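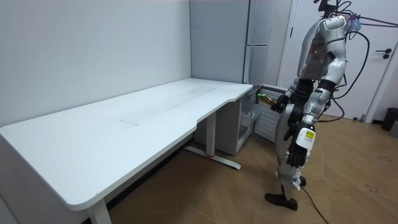 December, late, kitchen table

Home from Skarkitz and too wound up to sleep, so I'm writing this down before it all turns to mush. My feet hurt. I wore the good shoes for the screening and walked back to the bus in them like an idiot, downhill, on cobblestones.

So the film. It's called Vutik, and I have been telling everyone at work that I'm "in" it, and tonight I found out exactly how much. I'm in four scenes! I shot more than that (there was a whole thing with a goat that I thought was my best work, gone), but four is four and I'm taking it. In one of them you only get my back and my elbow. It's a good elbow, though, very tense.

The Ongart was packed. I'd never been inside before and I expected something grander, but it's a regular old movie house with seats that tip you forward and a curtain that sticks halfway. They had to run the curtain twice. Thabiso Tshabalala stood at the side the whole time with his arms crossed, looking like a man waiting for a verdict. He doesn't sit down for his own movies. He told me on the shoot that he sat for his first one and counted coughs, and he's been standing up ever since.

I keep thinking about how little I knew when we were making it. I had pages for my own part and nothing else, so I'd made up this entire story in my head where my character, the sister, was hiding the letters. She isn't hiding them. She doesn't know there are any letters! I played all that guilt over nothing, and tonight I watched myself glance at a drawer like it was full of snakes, and a woman behind me whispered "oh, she did it." I wanted to turn around and apologize. Thabiso must have seen it on the day and let me go on. I asked him afterward and he said, "It was more interesting than what I wrote," and then he went to find a sandwich.

Zanele Ngubane is so good in it I felt a little sick. She has that long take at the train window where she's eating an orange and listening to her father on the phone, and she says maybe six words, and the place went completely quiet. I was on set for that, holding a coat for somebody, and I remember thinking it was kind of flat. Shows what I know. On a big screen you can see her decide not to cry. Then she decides again.

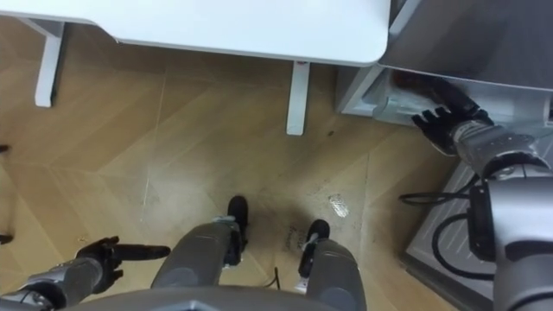
The part I was dreading was the office scene, my big one, the one where I have actual lines in a row. We shot it in Ekska over two days and I got them wrong every possible way. I said "inheritance" as if I'd learned it that morning. It looks fine! Nicer than fine. They'd picked such a plain room for it, white desk, pale wood floor a lot like the one in the picture up there, and I complained at the time that it had no atmosphere, but it makes the faces stand out. There was also a thin black cable running across our floor too, and I stepped on it in take after take. In the finished movie I look down for a second right before I say no to my brother, and it reads as shame. It was the cable. A man in the lobby told me that look broke his heart, and I said thank you very much and kept my mouth shut.

What else. There was a Q&A, which went on too long. Someone asked Thabiso what the goat symbolized (there's still a little goat left in it, just not with me) and he said it was his neighbor's. Someone else asked Zanele if she'd stayed in character between takes and she laughed so hard she had to hand off the microphone. I was up there too, at the end of the row, and I got one question, about my accent. I said I'd practiced with tapes. I should have said something about the writing. I thought of a really nice answer on the bus.

Thabiso says he's got about 1000 pages of notes for the next one and no story. He asked if I'd come read for him in the spring. I said I'd have to look at my calendar, which was dumb, my calendar is dentist and Mom's birthday. I'll text him in the morning and say yes. Or should I wait until lunch so I don't look desperate? No, morning.

Zanele gave me her orange peel from the green room as a souvenir. It's in my coat pocket and the whole hallway smells like it.

Need to call Mom and tell her about the elbow. And get those shoes reheeled.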